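Artificial stems: gallery and handling notes
Single stems, reds

Lorwood hires out artificial flowers and foliage for display homes, theatre sets and window work. The catalogue runs to 1,352 stems at present, held in flat drawers and sorted by colour, then by head width. This gallery covers the single red roses and the notes that go with them. The notes were compiled by Kalliopi Tsoukalas, who grades incoming stock, and revised in November after the drawers were relabelled.

Grading is done on a plain white bench. A pale surface shows dropped fibre, loose dye and stray glue, and it gives a neutral reference when two reds have to be matched. Heads are assessed from above and from the side. The side view is the more useful of the two, as most wear on a fabric bloom occurs at the rolled rims and at the outer petals, where the edge begins to fray.

Terms used on the stock cards are as follows. Head: the complete bloom down to the calyx. Rim: the curled upper edge of a petal. Sepal: the narrow green piece directly under the head. Joint: the point where a leaf group meets the stem. Grade A stems are fit for close viewing at arm's length. Grade B stems may show frayed edges or specks and are used from the second row back. Grade C stems are stripped for parts.

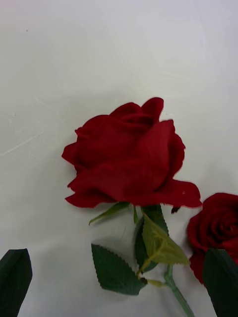 How should a fabric rose be cleaned between hires?

Use a soft dry brush, working from the centre of the head outward, then a cool hair dryer on its lowest setting. Water is kept off flocked and velvet finishes, as it flattens the pile and can lift the dye. Leaves may be wiped with a barely damp cloth, following the veins.

Colour. Deep crimson heads read nearly black in the folds under warm lamps, and the petal edges carry most of the visible red. For stage use, specify a lamp temperature when ordering and a matching stem will be pulled. Heads from different dye lots should not be mixed in one vase - the difference is slight in daylight and obvious in the evening.

Foliage. Mixed greens on a single stem are preferred. A lighter leaf with raised veins set against one or two dark serrated leaves gives depth that a uniform green does not. Leaves can be bent at the joint by hand. Repeated bending in the same spot fatigues the wire, so set the angle once and leave it.

Stems. Long stems are supplied uncut and must be returned uncut. If a shorter length is needed, bend the lower section back on itself inside the vase or ask for the short range. Cut stems are charged at replacement cost.

Storage. Lay stems flat in one layer, heads all at the same end, with acid-free tissue under the outer petals. Do not stand them in buckets. Manolis Theodorakopoulos trialled upright storage on 50 stems and found that the heavier heads had leaned by the end of the season - the practice was dropped. Drawers are kept out of direct sun, which shifts crimson toward brown.

Ordering. The minimum hire is 20 stems per colour. Quote the drawer number and grade. Mixed grades are accepted on one order and are tagged separately. Orders received before 2 pm are packed the same afternoon. Vases, floral foam and gravel are not stocked.

Lorwood Artificial Stems | Contact the hire desk | Copyright Lorwood, all rights reserved | Back to top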